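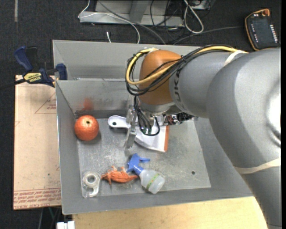

Mixed household items in a metal bin, with the gripper down among them.

Ostis Pick Planner
Grasp planning and motion software for bin cells
Sold and supported by Horera

What it does

Ostis takes a depth image of a bin, proposes grasps, throws out the ones the arm can't reach without hitting a wall, and hands a path to your controller. That's the whole product. It doesn't know what a spray bottle is, and we've stopped pretending that it needs to.

You've probably read other pages like this one. Most of them say the software picks "anything." Ours doesn't, and we don't believe theirs does either. Ask any vendor (us included) to run your parts in your bin before you sign.

What to be doubtful about

Clear plastic. A tape dispenser lying flat is a bad day for most depth cameras. Ostis fills gaps in the depth map with a learned guess, and the guess comes with a score. Set the cutoff high and it will skip the part. Set it low and it will sometimes close on air.

Shiny walls. Bare metal gives you reflections, and older versions of Ostis planned grasps on them. Version 4 checks each candidate against the bin model first. It works well if your bin model is right, so measure the bin. Don't trust the drawing.

Thin things next to other things. If the tip of one part is up against its neighbor, the segmenter may call them a single object. You can split them by hand in the replay tool, which is fine for tuning and useless in production.

Cables on the arm. The collision checker treats the cable bundle as a padded tube. A loop that droops below the wrist is outside that tube unless you add it. Many people don't, and then they write to us.

Numbers, with the conditions attached

Our test at the Florkau site in February ran 474 pick attempts on mixed household goods, one arm, one two-finger gripper, one bin, no conveyor. 375 ended with the item in the drop tote on the first try. Median planning time was 207 milliseconds on the cell PC. We don't have a figure for your parts, and we won't quote one from somebody else's.

Iveta Paulík ran that test and keeps the full log, failures included. It comes with the trial on request. Read the failures first.

What's in the package

Planner and collision checker
Bin model editor
Replay tool for recorded picks
Controller bridge, supplied as source
Krajčí camera calibration add-on (separate license)

What isn't

Safety. Ostis is not a safety function and must not be wired up as one. Your stops, your fencing and your speed limits stay where they are.

Conveyor tracking is also missing. It has been on the roadmap for a while, so please don't buy on the strength of it.

Trial

The trial license is the full planner with no pick limit. It stops loading new bin models when it expires, but recorded picks can still be opened and exported. Send Horera your bin dimensions, gripper model and a few depth images, ugly ones preferred. If the images look hopeless we'll tell you before you install anything.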